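How I Get White Rings Off a Wood Table

Thursday, June 25, 2020

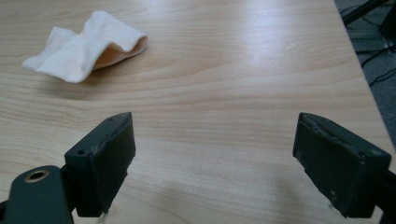 My sister put a hot casserole on my dining table at Easter and left me a ring the size of a dinner plate. I said it was fine, it was not fine, and I spent the next two weekends learning more about furniture finish than I ever planned to. So let me save you a couple of those evenings!

First thing to know is what color your mark is. White or cloudy means there's moisture trapped in the finish, and that's the good kind, because the wood underneath is usually okay. Black or dark brown means water got down into the wood itself. That's a sanding job and I'm not going to pretend I'm any good at those (I did one on a nightstand and it has a dip in it now).

What you need

A clean cotton cloth, nothing with printing on it
An iron, with the water emptied out
Plain mayonnaise or petroleum jelly
A second soft cloth for buffing
Paste wax, if your table gets waxed

Try the lazy way first

Rub a good blob of mayonnaise or petroleum jelly over the ring and walk away. Overnight is best. In the morning wipe it off, wash the spot with a drop of dish soap in warm water, dry it, and look at it in daylight. Light marks from a cold glass will often be gone by then. Mine faded by maybe half, which was enough to get my hopes up.

Then the iron

Empty the iron completely and turn the steam off. I'm repeating that because I once left a splash of water in there and it spat all over the table, so I had a ring with freckles.

Set it to the lowest heat. Fold your cotton cloth over once so you've got two layers, lay it flat on the mark, and press the iron down for a few seconds. Keep it moving. Lift the cloth and check. The mark should be getting fainter each time, and if it isn't changing after five or six goes, stop and let everything cool off before you decide what to do next.

Go slow here, especially on anything shiny. Too much heat will soften the finish and then the weave of the cloth prints itself right into your table. If you're at all unsure, do a test on the underside or the inside of a leg.

My neighbor Helmut Kröger swears by a hair dryer instead and he has a point, it's gentler and you can see what's happening the whole time. It's slower though, and my arm got tired.

Finishing up

Once the ring is gone (or gone enough) let the table sit for a day. Then buff it with the soft cloth, going with the grain. I use a tin of Dundetti paste wax that I've had forever, a thin coat, left until it goes hazy and then rubbed off. Skip the wax if your table has a modern plastic-type coating, it'll just sit there and smear.

A few things I would not bother with again: toothpaste (it left a dull patch), lemon juice, and that walnut trick, which works on scratches but did nothing for my ring.

How's mine holding up? You can still find the spot if you crouch down and get the window light on it, and I do that more than I should. I bought a set of cork trivets the same week. My sister gets two.

If yours is a veneer table, ask me in the comments before you iron it, and tell me how old it is and what it's been cleaned with. I'm hoping to do a page on candle wax drips in August, once I've made a few on purpose.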